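Firmont open day, Wednesday – notes from the teleop lab

Typed up on the train home, so excuse the state of it.
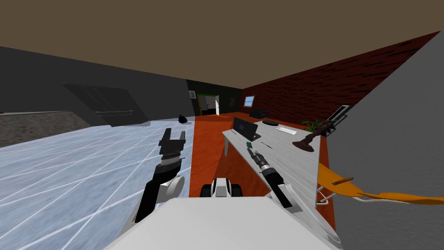
Malsha Begum wants it on record that the simulator was harder than the real arms, and that anybody who tells you otherwise has only watched. Fair enough. Her hands were on the controls longer than mine.

Got to Pritville late. Bus from the station drops you on the wrong side of the ring road and there's no crossing for ages. Signed in, got a sticker, missed the welcome talk and most of the coffee. Dorian Gautier was already taking our group up the back stairs so I tagged on.

First stop the sim room. Two stations, each with a headset and a pair of hand controllers. You put the headset on and you're where the robot's head is, looking down over its white front with one arm either side of you. A made-up office in front. Desk, laptop, plant, lamp, orange floor on one side and pale blue on the other. Move your left hand, left arm moves. Squeeze the trigger, gripper shuts. That's all the training you get before they start the recording.

Task on our station: pick up the small green thing on the desk with the right gripper and put it down next to the keyboard. Sounds like nothing. It took me 7 goes to get one they'd keep. You've no feeling in your fingers, none at all, and the depth is odd even in the headset. I kept stopping too high and closing on air. Then too low, and the wrist jammed against the desk top and the whole arm sort of shivered. Gautier very patient about it. His advice was to stop looking at the gripper and look at the thing you want, which helped a bit.

The left arm is a nuisance when you aren't using it. Mine drifted up and out to the side because I'd forgotten I was holding anything. Apparently that gets recorded too, and if enough people do it the robot learns to stick its left arm in the air for no reason. They've had that happen. So the new rule is park the spare hand on your knee, before you press start.

What they keep: every joint position, both grippers, the view from the head, and whether the run was marked good by the person doing it and again by someone checking. Firmont had 2805 good runs on the desk tasks as of that morning (number on the whiteboard, half rubbed out). Rooms get shuffled between runs. Different walls, different floor colour, desk turned round. Asked why the colours were so loud and was told the point is variety, a robot that's only seen beige carpet gets in a muddle on anything else. Somebody behind me asked if it looked nice to the robot. No answer to that.

Then downstairs for the real ones. Hartmut Petersen ran this part. Two arms on a bench and no headset at all, you stand behind and guide them by the wrists. The motors go slack and you just walk the arm through it. Much easier to begin with! You feel the weight of the cup, you feel it touch. But it's slow, and your own hands keep getting in the way of the cameras, and after 20 minutes my shoulders had gone. Petersen reckons hand guiding is best for anything with contact in it – pegs, lids, plugs – and remote control is best for everything where you need a lot of it quickly. He'd do 600 runs in the sim for each new task before trying a real bench. Letay Tsegaye disagreed with him fairly openly and would start on the bench every time, even with far fewer runs. I liked that they argued in front of us. Most open days you get slides.

Saw the Brinier controllers too, the ones with a bit of push-back in the trigger. Only one pair and a long queue. Had maybe a minute. Better, I think, but I was also warmed up by then so hard to say. Gaëtan Vidal did the best run of the day on them, picked up and set down in one smooth go, and then couldn't repeat it.

Question time was rushed. Things I got down:

Bad runs are kept but not used for teaching. They're looked at now and then to see where people go wrong.

Pausing halfway is worse than being clumsy. If you stop to think, the robot learns to stop there aswell.

Left handers wanted. They've hardly any.

Sim runs do carry over to the real arms but not evenly. Reaching carries over well, gripping less so, anything floppy hardly at all.

A Bergmann bench was meant to be running in the end room but the door was shut and we got hurried past. Asked twice. Maybe next time.

Lunch was sandwiches, egg mostly. Next one is in September and you have to book for the sim stations, they go first. Wear something with sleeves you can push up, the headset room is very warm. And get the earlier bus.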